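# Deposit paid on a factory-order car, model year changed before delivery: what are my rights?

Posted in: Buying and Ordering

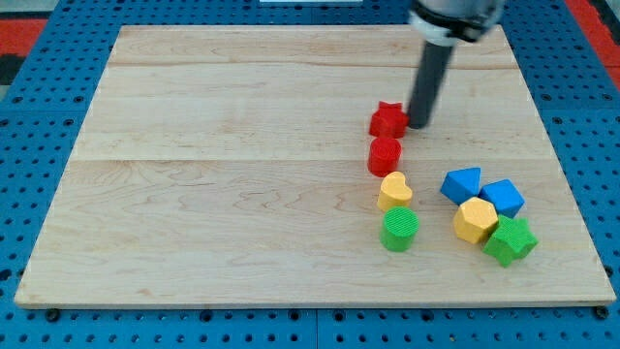 In November I placed an order with a Dilach dealership for a new Bukon estate in the mid-level trim. A deposit of £755 was paid by debit card and I signed the dealer's standard order form at the desk. The form gives the model, the trim, the paint colour and three options, namely the heated windscreen, the tow bar preparation and the larger fuel tank. It does not mention a model year.

I have now received a letter from the dealership stating that production of the current version has ended and that my order has been "carried over" to the revised version. The letter lists the following changes:

- the heated windscreen is no longer offered on my trim and would require the next trim up;
- the larger fuel tank has been withdrawn altogether;
- the delivery estimate has moved by 20 weeks.

The price is said to be unchanged. I am asked to sign and return a slip confirming that I accept the revised specification. The dealership has told me by telephone that the deposit is not refundable if I decline, as the delay and the changes are the manufacturer's decision.

I should be grateful for advice on two matters. Am I obliged to accept the revised car? If I am not, may the dealership keep the deposit? I live in England and the car is for private use. I have not yet returned the slip.

**Salim Massawe**

---

**Idrisa Temba**

Please do not sign the slip until you have settled what you want to do. Signing it would very probably be treated as your agreement to a changed contract, and your position would be weaker afterwards.

Your contract is with the dealership. The manufacturer is not a party to it, unless your order form says otherwise, and the dealership cannot rely on the manufacturer's decision as a complete answer to you. Goods sold to a consumer must match the description given. You ordered a car with a heated windscreen and a larger tank, both of which are written on the form. The car now being offered has neither.

Many order forms contain a clause which allows the specification to be altered. You should read the reverse of yours with care. A clause of this kind is usually acceptable where it covers small changes, such as a different make of tyre or a new shade of seat fabric. Where it claims to permit the removal of options that the customer chose and agreed to pay for, it may well be unfair, and an unfair term does not bind a consumer. The same applies to a clause allowing the dealership to keep a deposit when it is the dealership that cannot supply.

I would suggest that you write, by letter or email, along these lines:

1. State the date of the order, the order number and the options listed.
2. State that you do not accept the revised specification.
3. Ask whether the dealership is able to supply the car as ordered.
4. If it is not, ask for the deposit to be returned in full within 14 days.

Keep copies of everything, and make a note of the telephone call, including the time and the name of the person you spoke to. If the reply is unsatisfactory, ask for the dealership's complaints procedure and find out whether it belongs to a motor trade dispute scheme. As the deposit was paid by debit card, you may also ask your bank about a chargeback. Time limits apply, so it is best to enquire early.

You have not said whether the price of the two missing options has been taken off. If the total is unchanged and the options are gone, that should be raised in the same letter.

---

**Ridgeway 40**

Deposits are never refundable on factory orders. It is in the small print with all of them. I would take the new version, as it will be worth more when you sell it.

---

**Sendotix**

The previous reply is not correct as a general statement. Whether a deposit may be kept depends on who is failing to perform and on the wording of the form.

I would add one practical point. Dealers sometimes have access to unsold cars of the outgoing version held at other branches. Mr Massawe may wish to ask for a search before cancelling, if he still wants the car. My own search took 5 days and found one in the right trim, although the colour was different and I did not proceed.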